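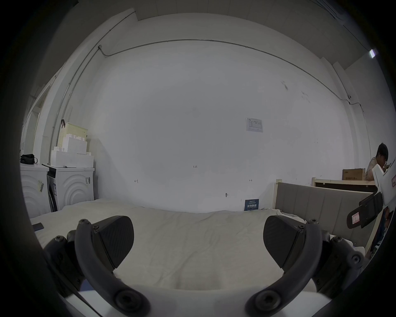
Section 8. Making up the bed

You have assembled the Poltuven bed and it has not fallen down. Good. Before you put sheets on it, go back and read Section 7 if you skipped the part about tightening the headboard bolts a second time. Most people skip it.

What you need
The fitted sheet from the Rakena bedding set
The top sheet and two pillowcases from the same set
The hex key, somewhere you can find it
A helper (optional, but see step 5)

Preparing the mattress

1. Take the mattress out of its plastic and lay it flat on the slats. Leave it alone for 8 hours. It arrives rolled up and needs time to remember what shape it is.

2. Check that the mattress sits against the headboard along its full width. If one side touches and the other doesn't, push the mattress square. Do not pull the headboard toward the mattress. The headboard will win.

Note: The padded panels give a little when pressed. A gap you can slide a flat hand into is normal. A gap that swallows a phone is too big, and you will learn this at bedtime.

3. Remove every tag, strap and piece of packing tape from the mattress. Leave the care label on, as it has the washing temperature for the cover and you will want it after the first coffee.

Fitting the sheet

4. Find the long side of the fitted sheet. There is a small woven tab at the bottom right corner marked FOOT. If the tab has come off in the wash, turn the sheet until it seems right, then turn it once more.

5. Hook the two headboard corners first. Lift the mattress corner with one hand and pull the elastic well under it with the other. With a helper, do both corners together. Without one, do the far corner first and then walk around quickly.

Caution: Lift with your knees bent and keep your fingers out of the space between the mattress and the side rail. The mattress is heavier than it looks.

6. Hook the two foot corners. If the last one won't reach, the sheet is sideways. Return to step 4 and don't take it personally.

7. Smooth the sheet from the middle outward with flat hands. Some creases will stay. Cotton straight from the packet is folded very hard, and the Bultia ironing guide, which suggests ironing the sheet on the bed, should be ignored. You have a mattress under there.

8. Lay the top sheet with the wide hem toward the headboard and tuck it in at the foot only. Tuck in the sides too if you enjoy sleeping in an envelope.

Looking after the headboard

Vacuum the padded panels about once a month with the soft brush, working down the seams from top to bottom. For marks, use a barely damp white cloth. Colored cloths have been known to share.

Caution: Do not lean ladders, bicycles or adults standing on the mattress against the headboard. It is made for sitting back with a book.

If you have a shelf or another piece of furniture behind the headboard, keep heavy boxes back from the edge. Things placed there temporarily tend to still be there in May – and then they come down on a pillow.

Problems

The sheet pops off at one corner during the night.
The elastic isn't far enough under. Pull it in by a full hand's width. If it still pops off, measure the mattress depth and check it against the sheet packet.

The bed creaks.
Tighten the headboard bolts with the hex key. If you didn't keep the hex key, order spare part 105 from Fandura.

The headboard knocks against the furniture behind it.
Pull the whole bed forward a little, lifting at the side rails, and fit the felt pads from the small bag.

Section 9 covers the drawers.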